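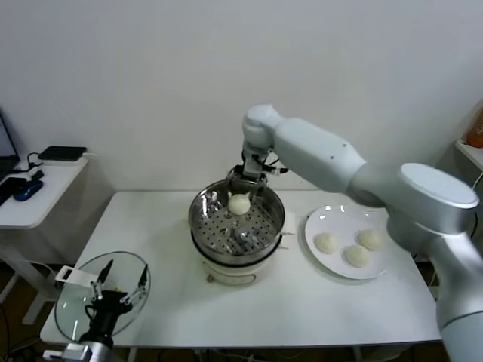

Flanura Supper Club Opens Its Winter Season in Okdale

OKDALE - Hi everybody, Vlasta Matić here. I usually get somebody else to write these things, but I'm too excited to hand this one over, so you're getting it straight from me. Flanura is coming back in November for its third winter, and we finally have a room of our own!

If you ate with us last year, you know we were squeezed into the back of the Sikora bakery on Clindorwood Street, with coats piled on the flour bins and one very slow oven. I loved it, but we ran out of chairs more than once. The new place is two doors down, in the old shoe repair shop. It seats 12 at one long table, and we've kept the shop's front counter for coffee and for people who like to show up early and talk (you know who you are).

The menu this season is all about steamed food. I grew up on it. My grandmother steamed pretty much everything she could get a lid over - dumplings with plum, cabbage rolls, a walnut pudding that took all afternoon - and I've been working my way through her notebook since spring. A lot of her recipes just say "until done," so there has been some arguing in the kitchen. Senad Halilović, my partner in this whole thing, thinks the plum dumplings need more cinnamon. He is wrong, but you'll be able to try both versions and tell him so yourselves.

Supper is five courses and starts at 6:30 in the evening. We serve everyone at the same time, so please try to be on time, and if you're running late just call and we'll hold your soup. There's always a meat-free version of each course. Let us know about allergies when you book, especially nuts, as the walnut pudding is staying on the menu no matter what.

Last winter we served 441 suppers, and nearly 231 of those were to people who had already been at least once. That still amazes me! So returning guests get first pick of seats again this year. If you're on our mailing list you'll hear from us before booking opens to everybody else.

Senad is also running a small dumpling class on two afternoons in November. He'll go over dough, filling and folding, and you take home whatever you make. Bring an apron and a container with a lid. Kids are welcome with a grown-up.

"I've been folding dumplings at Vlasta's speed for two years, and now I get to be the one who says hurry up," Senad told me when I asked him for a quote. So there's your quote.

Bookings are taken at the counter or by phone in the afternoon, any time after 2. Reporters and food writers who'd like to come by before we open should ask for me - I'll put the kettle on and find you a dumpling.

Contact: Vlasta Matić, Flanura, Clindorwood Street, Okdale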